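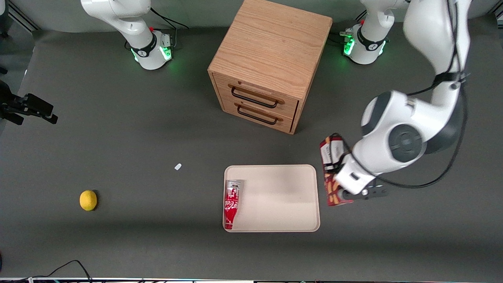
Perkance builds, repairs and operates hand and rod puppets for television, online video and small touring shows. The company has a build shop, a repair bench and a shooting room under one roof, and most jobs pass through all three. A puppet that looks right on the bench can disappear on a monitor, so color and edge contrast are checked before fabric is cut. On a dark gray surface, a light oak cabinet or a cream-colored tray keeps a clear outline, and a puppet in either of those tones would do the same. A charcoal fleece would not, and a client who wants one is shown a swatch test first.

What we do

Our work falls under four headings. A client may order any one of them alone.

Design and patterning. We work from the client's drawings or from our own. Every character gets a pattern set drawn at full size, a color sheet and a short movement sheet stating what the puppet has to do: pick up a cup, look over its shoulder, hold a note while the head tilts. The movement sheet decides the construction more than the drawing does. A character that never turns its head does not need a neck joint, and leaving it out saves weight at the wrist.

Building. Heads are carved or patterned in foam and covered in fleece or fur. Mouth plates are cut to the performer's hand where the performer is known at the time of order. Where the performer is not known, we cut to a medium glove size and supply a padded insert. Arm rods are removable and are fitted on the side the client asks for. Spare rods are included.

Repair and recovering. We take in puppets made by other shops. The usual faults are a split mouth plate, a torn seam at the wrist, loose eyes and fleece that has gone flat under the chin. We photograph each puppet when it comes in and write down what we intend to replace before any stitching is opened. Original parts go back to the owner in a labeled bag.

Performance and recording. Two staff puppeteers are available for shoots in our room or at the client's location. The shooting room has a raised set floor, monitors at performer height and a return feed that can be flipped left to right. Most performers trained in theater need a day to get used to the flipped picture. We do not charge for that day if it is booked with a shoot.

The Plaluslow eye mechanism

Plaluslow is our name for the blink and side-glance unit used in our larger heads. It was drawn up by Khôi Ninh, who runs the build shop, after a run of complaints about noise. Earlier units used a sprung lid that snapped back, and the click was picked up by the performer's own headset microphone. Plaluslow returns the lid against a felt pad. The lid closes a little later than the trigger is pulled, and performers have to allow for that when a blink is meant to land on a word.

The unit is worked by one finger, with the thumb left free for the jaw. It can be taken out through the back of the head without lifting the covering. Heads built before the current version can be converted if there is enough depth behind the eyes. We measure this by hand and will say so if the head is too shallow.

We do not sell Plaluslow as a separate part. The lid has to be shaped to the eye it covers, and units fitted elsewhere came back with the lid rubbing.

Work to date

The longest job we have had is Jamura, a children's series about a family of marsh birds who run a ferry. We built the principal cast, maintained it through 152 episodes and supplied both performers for the part of the grandmother, who needs one person for the head and left hand and another for the right. The grandmother was recovered several times during the run. Dye lots differ, and the change of shade can be seen between episodes if you look for it at the neck.

Jamura also changed how we keep records. At the start, repairs were written on cards kept with each puppet, and cards went missing on location. We now keep a single log by job number. The log stands at 1723 entries, covering builds, repairs, refits and loans, and any past client can ask for the pages on their own puppets.

Other work includes schools programs, museum guides, a weather segment for a regional broadcaster and a number of web series made by one or two people. Small productions are handled on the same terms as large ones. The only difference is that we ask for payment of materials in advance when there is no production office to invoice.

People

Perkance employs eight people. Khôi Ninh is responsible for patterns, mechanisms and final inspection. Thịnh Từ is responsible for performance, bookings and the shooting room, and is the person to write to about dates. The remaining staff divide their time between covering, costume and repair. Costume was formerly sent out, and was brought in-house because sleeves kept arriving too narrow for the rod hand.

We take one trainee a year, starting in June. Applicants should be able to sew a straight seam by hand and should send photographs of two finished objects. These do not have to be puppets. Upholstery, bags, shoes and stage props have all been accepted. The trainee spends the first weeks on repair work only, then makes a complete simple puppet, then moves to whichever section has room. Puppeteering is taught to all trainees at a basic level. It is hard to judge the balance of a head without having held one up for a full take.

How an order proceeds

1. The client sends drawings, or a written description, and the movement sheet if there is one.
2. We reply with a quotation and any questions. A quotation names the materials but not the supplier.
3. After acceptance we make a plain foam head with a working mouth and no covering. The client or performer tries it, in person where possible – by video if not.
4. Changes to proportion are made at this stage and are included in the price. Changes to proportion made after covering are charged.
5. The puppet is covered, dressed and inspected.
6. It is shipped with a stand, a care sheet and a repair kit holding matched thread, a square of the covering and spare eye screws.

A single hand puppet with a standard mouth takes 20 working days from acceptance of the foam head. Mechanisms, live-hand sleeves and full-length costumes add to that, and the added time is stated in the quotation. Repairs are scheduled in order of arrival except when a puppet is due on camera.

Rights

Characters designed by the client remain the client's. We keep the patterns so that a second copy or a repair can be made, and we do not build from them for anyone else. Characters designed by us are transferred on final payment unless the contract says otherwise. We do not build copies of characters from other companies' shows, including for private use, fan films or weddings. Requests of this kind arrive often and get the same reply.

Location and visits

The shop is at the Kahsay building, ground floor, entrance from the loading side. Visits are by appointment. The shooting room is closed to visitors during recording, and the light over its door applies to clients as well as guests. Parking is available for vans up to standard height – taller vehicles should unload in the street.

Puppets sent for repair should be packed with the head supported and the mouth closed over tissue. Please do not ship a puppet on its stand. Remove the rods and pack them along the side of the box, and put a note inside with your name, the fault as you see it and the date you need the puppet back.

Page last revised 10 November 2021.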